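Section 5. Bench set-up and first pick test
Durell two-finger gripper on the Paiva arm, shared workshop build
Revised 9 February 2021

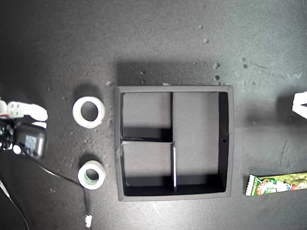
Read this section through before you power anything. The Durell instructions say the gripper is ready to pick "out of the box." I have built two of these arms and neither one was ready out of the box, so the steps below assume yours won't be either. If it is, you will have lost an evening.

The test task is putting tape rolls into a divided tray. It sounds easy. A roll lying flat gives the fingers a curved edge and a hole, and the software likes to pick the wrong one.

5.1 Before you start

You need the arm bolted down (Section 3), the gripper mounted and wired (Section 4), a tray with compartments, and two rolls of tape of different sizes. Masking tape is fine. Don't buy the Getus calibration blocks for this. They are nicely made and they will tell you that your gripper can pick up Getus calibration blocks.

CAUTION: The arm does not know where your hands are. The power switch must be within reach of your free hand, on the side away from the arm. The stop button on the Dadness control screen is a software button and depends on the software still running. I don't count it as a stop.

5.2 Cable check

1. With the power off, follow each cable from the gripper to wherever it goes. Do this with your fingers, all the way to the end.

2. Find any connector that isn't plugged into something and decide what it is for. The Durell harness comes with more leads than the manual shows. If you can't identify one, tape over the contacts and write down its colors.

3. Move the arm by hand through its full reach and watch the slack. A cable that sits nicely when the arm is parked can end up across the work area, or under the thing you are trying to pick.

4. Tie the cables back along the forearm. Leave a loop at the wrist big enough for a full turn each way.

NOTE: The manual calls the finger wiring "strain relieved." On my first build one wire came out of its crimp in May, after 35 picks. Add your own tie.

5.3 Placing the tray and rolls

1. Set the tray where the arm can reach every compartment without stretching out straight. Near full reach the Paiva arm sags, whatever the sales page says about stiffness.

2. Turn the tray so its sides line up with the arm's base. The software can supposedly handle any angle. Get it working square first.

3. Lay the rolls flat with open table between them. The fingers need room to open on both sides of whichever roll they go for.

4. Clear or ignore the rest of the bench as you see fit. The Dadness guide insists on a bare, wiped, evenly lit surface. I run the test on the bench as it normally looks, crumbs and all. A gripper that only works on a clean table is no use in a shared shop.

5. Mark two corners of the tray with pencil or tape so you can put it back after it gets shoved. It will get shoved.

5.4 First pick

1. Power on. Wait for the arm to finish homing before you touch the screen.

2. Set speed to the lowest value and grip force to 800. That number has no units that I have been able to find. The default is higher and will squash a soft roll.

3. Jog the gripper over the smaller roll and lower it until the fingertips are just clear of the table. Do not use auto-lower yet.

4. Close the fingers. Watch whether the roll slides before it is held. A little slide is normal. If it rides up on one side, the fingers are not level; go back to 4.6.

5. Lift, hold for a slow count, then carry it over the nearest compartment and release. Stay well above the walls.

6. Repeat with the larger roll. If the fingers won't open wide enough, grip the band through the center hole, one finger inside and one outside.

CAUTION: Never reach in to straighten a roll while the arm is powered, even when it looks idle. Mine has woken up from "idle" to re-home itself.

5.5 What counts as a pass

The screen reports success whenever the fingers close on something. It counted a fold of my sleeve. Keep your own tally on paper, and mark a pick good only if the roll ends up in the compartment you named.

I did 56 tries before I let the auto routine run. If yours keeps missing in the same direction, redo the base offset in Section 3. If it misses in different directions, check the wrist screws before you blame the software, then blame the software.

Leave the speed at the lowest setting until you have finished Section 6.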